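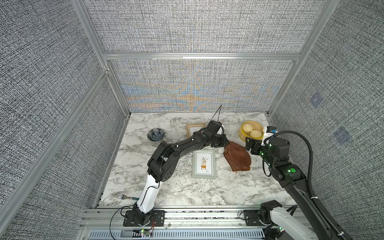
Minell Station 4: Pre-Session Inspection for Demonstration Collection

Print this page | E-mail this page

To be completed by the operator before each collection block and retained with the session log. Items marked N are to be reported to the station supervisor before power is applied to either arm.

1. Enclosure
1.1 Extrusion posts and rails tight, no movement by hand. Y
1.2 Fabric panels fastened on left, back and right. Y
Comment: Marks on the right panel are noted in the March log. Do not clean with solvent.
1.3 Work surface wiped and free of grit. Y

2. Arms
2.1 Mounting plate bolts checked, left and right. Y
2.2 Cables clear of elbow travel through full range. N
Comment: Loose cable at the left base to be re-tied. Re-inspected and passed by F. Lie before the block began.
2.3 Joint indicators green on power-up. Y
2.4 Gripper fingers free of fibres. Y
Comment: Cloth tasks shed lint. Inspect after every 20 episodes.
2.5 Emergency stop tested from the operator's chair. Y

3. Objects
3.1 Objects match the task card: cloth, yellow bowl with buns, flower-shaped bowl, two picture frames, fork. Y
3.2 No chipped or sharp edges. Y
3.3 Layout changed from the previous episode. Y
Comment: Operators are reminded that the cloth is to be dropped, never folded, at reset.

4. Recording
4.1 All camera views live and in focus. Y
4.2 Storage sufficient for 100 episodes. Y
4.3 Failed attempts labelled and kept — not deleted. Y
Comment: The running total stands at 965 accepted episodes. The block target remains 300.

Inspected by: Bezawit Workneh
Countersigned: Folke Lie

Print this page | E-mail this page

Comments (3)

Tradham operator
Could 2.4 be split by gripper? We recorded a Y last month when only the left had been looked at.

B. Workneh
Agreed. The next revision will list left and right separately.

Kumsa desk
Please confirm whether 4.3 applies to episodes ended by the emergency stop. Our copy of the Nevico procedure is silent on the point.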